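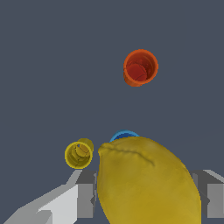 Veronika Mösli started making marmalade in her aunt's kitchen in Trelport, and she still gets excited when she talks about lemons. "People think it's all sour!" she says, laughing. "Then they try a spoonful on warm toast and go quiet."

Her busiest month is December, when she fills 747 jars and barely sleeps. The peel is sliced by hand and soaked for 20 hours – she won't hear of less. "I tried cutting that short once, and it was like chewing shoelaces."

She sells at the Gurside market with Elfriede Kofler, who bakes the bread next to her jars. What's coming next? "Lemon and fennel," Mösli says right away. "I've made four batches and I'm in love with the last one."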